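About Clastton

Clastton is a packaging testing laboratory. We test folding cartons, sleeves and small corrugated outers for manufacturers who need to know how a pack behaves in storage and transit before they commit to a print run. We do not sell board, ink or packing machinery, and we take no commission from anyone who does.

The laboratory was set up by Karine Simard and Bogumił Chmielewska, who had worked on opposite sides of the same carton line and disagreed about why the glue flaps kept opening. The first compression tester was bought second-hand and is still in use for low loads. We now have 54 clients, most of them makers of dry foods, toiletries and pharmacy goods.

What we test

Compression: empty and filled packs are loaded top to bottom until the walls buckle. We report peak load, deflection at peak, and which panel gave way first.

Crease and fold: board is creased with and across the grain, then folded through a right angle. Opening force is recorded at the start and again after conditioning.

Rub and scuff: printed panels are rubbed face to face under a fixed weight. Our standard run is 200 strokes. Longer runs can be arranged where packs will travel without an outer.

Glue seams: side seams are peeled at a constant rate. We note whether the board fibres tear or the adhesive lets go cleanly, as the two faults have different remedies.

Tests are made on finished cartons wherever possible. Flat blanks give tidier figures, but they have not been through the folder-gluer, where much of the damage is done. Cartons should be sent unopened, packed loosely enough that the corners are not under load.

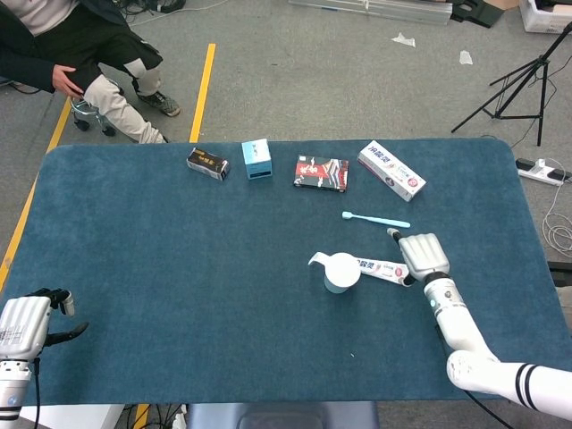

Brândușa Tudose wrote to us after a scuff test that the figures were less use to her than the note on grain direction, which her printer had reversed between batches without telling anyone. Grain direction is now entered on the first page of every report.

How we report

Each report gives the method, the conditions in the room, every single reading and the mean. We do not leave out readings that spoil the average. If a sample was damaged on arrival, it is listed as such and tested separately. Reports are normally issued 7 working days after conditioning ends. Raw data is kept for six years and can be requested by the client at no charge.

Who to contact

Test enquiries and quotations: Aaliyah Leclerc
Sample delivery and returns: Brittany Doucette
Methods and calibration: Bogumił Chmielewska

The goods entrance is at the rear of the building and closes at 4 pm. The laboratory shuts for two weeks in August for calibration, and samples cannot be accepted during that time.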